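Kestaton Erero teaching kit review

31 Mar 2019

Filed under: Tools, Reviews

The Erero is a kit for showing a robot arm what to do. It gives you two ways of doing it. You can take hold of the arm and push it through the job yourself, or you can stand back and drive it with a pair of handheld controllers. Either way the kit saves the movement, along with whatever the cameras saw, and you can then play it back or pass it on to your own training software.

I used one for most of March on a two-armed robot in a kitchen. The jobs were small ones: picking up mugs, opening doors, and a fiddly business with a hose and its cap. The kit I tested costs £2,345 with one controller. The version with 2 controllers is £3,703, and if your robot has two arms you will want that one.

What's in the box

There is a base unit the size of a hardback book, a controller or two, a foot pedal, mounts for wrist cameras, and cables. You supply the cameras. The cables are good quality but the ones for the pedal are too short, and I had to buy an extension on the first day. The printed guide covers the wiring well and stops there. Everything about recording is in the online manual.

The base unit has no battery. It needs its own socket, and so does the charger for the controllers. Add the robot and a laptop and you are quickly into extension leads.

Setting up

Fitting the mounts took me an hour. Calibration took the rest of the afternoon. You move each controller to a series of positions while the robot matches them, and if you go too quickly the whole thing starts again from the beginning with no warning. The third attempt went through. I have done it four times since and it has never taken more than twenty minutes, so most of that first afternoon was me learning what it wanted.

The software is called Kordestani. It runs on an ordinary laptop and the main window is clear enough: camera views along the top, a record button, a list of what you have saved. Naming a recording is awkward. The box only appears after you let go of the pedal, and if you press the pedal again without typing anything it saves under the time of day. I ended up with a lot of recordings called things like 14-22-07.

Moving the arm by hand

Hold down the pedal and the arm goes slack enough to push about. On big movements it works well. Reaching across a worktop or swinging a door open felt natural after a few tries, and the playback was smooth.

Small movements are harder. There is a slight drag at the wrist, and when you push past it the arm jumps a little further than you meant. There is a setting for this called "wrist ease". Turning it up helped, but then the hand sagged under its own weight when I let go. I settled on a value near the middle and put up with both problems.

The other trouble with guiding by hand is that you end up in the recording. My sleeve is in a good many of mine, usually over the very thing the robot was meant to be looking at. If you only want to replay the movement, this does not matter. If you want a program to learn from the camera views, it does, and I threw those recordings away.

Driving it from a distance

I used the controllers for nearly everything after the first week. Each one steers an arm, and a trigger closes the hand. You can stand where you like as long as the base unit can see you, although it loses you if you turn your back.

The delay is short. I noticed it for the first day and then forgot about it. What I did not get used to is having no feel for how hard the hand is squeezing. A bar on the laptop shows it, but by the time you look at the bar you have stopped looking at the job. Mugs were fine. A paper cup was not, and I stopped trying.

There is a scaling control, so that a large movement of your hand becomes a small one at the robot. I would not want to do close work without it. Set at a quarter, I could line up a cap and a hose end at a steady pace. At full size I kept knocking the cap sideways. The setting goes back to full every time you restart, and I hope that gets changed in an update.

Your arms get tired. Eleven or twelve goes at the same thing was my limit before the recordings became sloppy, and then I needed a proper break. The handgrips are on the thick side as well – fine for me, less so for anyone with small hands.

Camera views

Kordestani will record a head view and a wrist view together. I would use both. The head view is the one you steer by for reaching and carrying, and it shows whether anything is in the way. At close quarters the wrist view takes over, and you can judge the angle of what you are holding far better with it. The wrist view does lose sharpness on things right up against the lens, so don't expect to read small print on it.

I had no dropped pictures with two cameras. With three, the laptop struggled and the saved views drifted out of step.

The hose cap from close up, then a mug in the hand with the oven door down behind it.

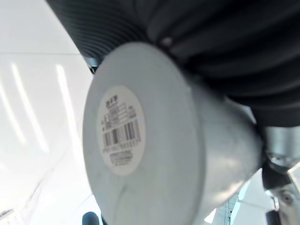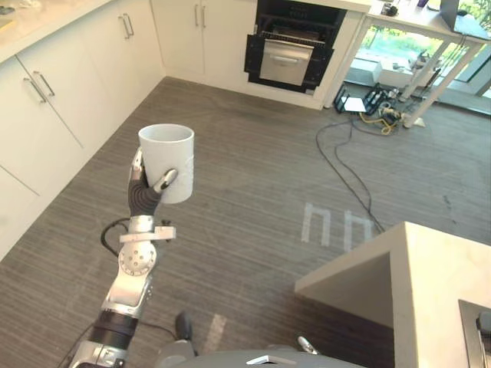
5 min read

How it compares

The only other kit I have used for any length of time is the Weso. It is cheaper and has no hand-guiding mode, and its controllers are lighter and nicer to hold. The Weso software saves everything into a single large file, which made it slow to find and delete a bad attempt. In Kordestani each attempt is separate and you can bin one with a single key. Over a month that saved me a lot of time.

Should you buy it?

If you mainly want to drive an arm from a distance and record what you did, yes. The controllers are accurate once the scaling is set, and the recordings are easy to sort. If you mainly want to push the arm about by hand, I would wait and see whether the wrist gets better. It is usable now, but it is the weaker half of the kit.

Good: short delay, scaling control, both camera views kept together, attempts saved separately

Less good: jumpy wrist in hand mode, short pedal cable, settings lost on restart, no sense of grip

Price as tested: £2,345, with the second controller borrowed

Updates to Kordestani are free for two years. After that there is a yearly charge, and I could not find the amount anywhere in the manual.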